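The Donholm folding workbench, four months on

The box says it sets up in seconds. I got mine in July and I have yet to see seconds. The first time took me most of a cup of coffee, and now that I know which leg wants to go first, it's still long enough that I think about whether the job is worth it. Usually I end up using the floor.

I paid $122 for it, on sale. The regular price is higher and I would not pay it. For that you get a split top, two cranks that open and close the gap, four plastic dogs that drop into holes in the top, and legs that fold flat. It weighs 27 pounds, which is fine going down the basement stairs and less fine coming back up.

The top is the good part, so I'll give it its due. It's flat, and mine has stayed flat through a damp summer in a garage with no heat or fan. I've spilled wood glue on it and scraped it off with a putty knife. The holes are clean and the dogs fit snugly, though one of them has already lost a corner. Donholm sells replacements in packs of 14. Why anyone would want 14 of them I can't say, unless the company knows something about how often they break.

The cranks are where I start to lose patience. They don't stay in step with each other. You turn the left one, you turn the right one, and the jaw comes in at an angle, so you back one off and try again. The manual calls this "tapered clamping" and lists it as a feature. It does help if you're holding a table leg that narrows toward the foot. I have held one of those, once. The rest of the time I'm trying to hold a plain board and the board is creeping.

Then there's the wobble. Sawing across the grain is okay if you put a foot on the lower bar. Planing isn't okay at all -- the whole thing walks away from you, a little with every stroke. Hsiu-ying Wan, who reviewed the same bench for her newsletter, liked it a lot more than I did, and she says hers doesn't walk. She also has rubber mats down. I have painted concrete, like most people with a garage.
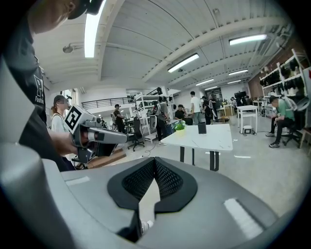 I tried two fixes. A sandbag over the lower bar worked, and now I own a portable bench that needs a sandbag. Stick-on rubber feet lasted until the second weekend and left black marks on the paint.

Compared with the Sterska, which I borrowed from Remzi Gündoğdu for a while, the Donholm folds smaller and has the better top. The Sterska is heavier and uglier and it stays where you put it. If I had the money back that's the one I'd get, and I'd leave it set up.

One more thing about the warranty. It runs a year, but the card in the box says the cranks count as "wear parts" and are left out. I wrote to ask about that and got a form reply thanking me for my purchase.

Fine for painting trim, cutting the odd shelf, holding a door while you fit hinges. For hand tools, look elsewhere. 7 out of 14 on the cranks, if I'm allowed a scale as crooked as they are, and two and a half stars for the bench.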